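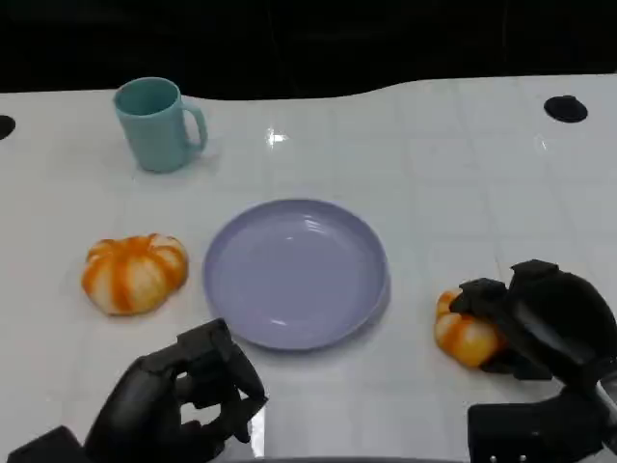

*Table work: plate, mug, striped pumpkins, a pair of black robot hands.*

# Can a robot do my chores yet? FAQ

Last tidied up in February. Written fast, between other jobs. Corrections to Monique Poulain, address at the bottom.

### So can they do chores or not?

Some. Badly, mostly. Floors are fine, floors have been fine for years. Mowing, fine if your lawn is boring. Anything involving picking up a thing that could be anywhere and could be any shape: getting there, slow, wants watching.

### Clearing a table, is that realistic?

Closest of the kitchen jobs I'd say. Things are out in the open, at one height, and you can reach them from above. A plate is harder than it looks. Flat thing on a flat surface, you have to get a fingertip under the rim or tip it up with the other hand. Mugs are ok if the handle is facing a sensible way. Round stuff wants to roll. 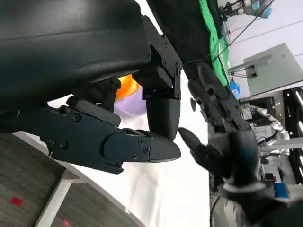 And then there's where it all goes afterwards. Picking up is half the job. Stacking plates in a cupboard that already has plates in it is a different job altogether, and loading a dishwasher is about six jobs pretending to be one. Scraping leftovers into the bin, haven't seen a version I'd want in my kitchen.

### How slow is slow?

On my last visit to Troda I timed a basic clear, a few bits of crockery into a tub. 23 minutes with one restart. My nephew does it in under 2, complaining throughout. Trindis are quicker but they only do the same tub and the same cups every time, so not a fair comparision.

### Why hands with fingers? Wouldn't a clamp do?

Often a clamp would do, yes. On a shop floor where every part is the same, a plain two-jaw clamp or a suction cup wins, it's cheap and it doesn't break. Fingers earn their money when the next object is a different shape from the last one. Lumpy veg, a cup, a cloth. Downside is more joints, more cables, more to go wrong. Manríquez swapped back to clamps on their packing line and everyone there seems happier.

### Do they need to see what they're doing?

Yes, and often from more than one spot. A camera up high gets the whole table. Trouble is, the hand gets in the way just at the moment you'd like to know what it's doing.

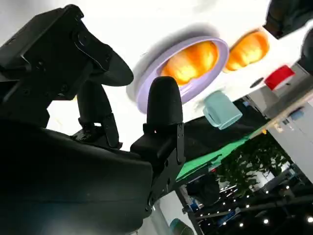

So you put one down by the wrist too. The view from there is odd, tilted, half of it is knuckles, but it's close in where the contact happens. Shiny tables are a nuisance, glare all over. White crockery on a white worktop is another one. Coloured stuff helps a lot and if you're testing at home please start with coloured stuff.

### What about laundry?

Folding towels, yes, slowly. Pairing socks, sort of. Fitted sheets, no, but I can't either. Getting washing out of the drum is harder than the folding, it all comes out as one big knot.

### And shop-floor chores?

Further along than houses. Restocking trays, moving totes, wiping down. Skutitz run an overnight tray job and reckon on nearly 2000 picks a shift with one person keeping an eye on it. Same trays, same lights, no toddlers. Take all that away and the number drops off a cliff.

### Can I leave one running while I'm out?

A floor cleaner, sure. Anything with an arm, I wouldn't. Most of the ones I've looked at stop and wait when they're stuck, so you come home to a robot holding a spoon. Also somebody has to be near the stop button, that's in pretty much every manual and its there for good reason.

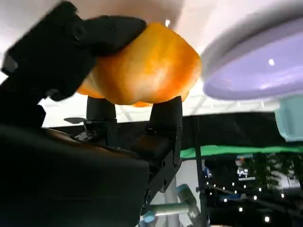 ### Will it squash soft fruit?

Depends on the grip force and whether the fingertips can feel anything. Set it low to begin with and try on things you don't mind losing. Ripe tomatoes are the usual casualty.

### Should I buy one now?

For a house, wait. I'd look again in 24 months. For a small workshop with one dull repetitive job, get a demo, bring your own parts, and don't let them use theirs.

### Can I send you a question?

Please do. monique at the usual address, mornings before 10 is best. I don't do repairs.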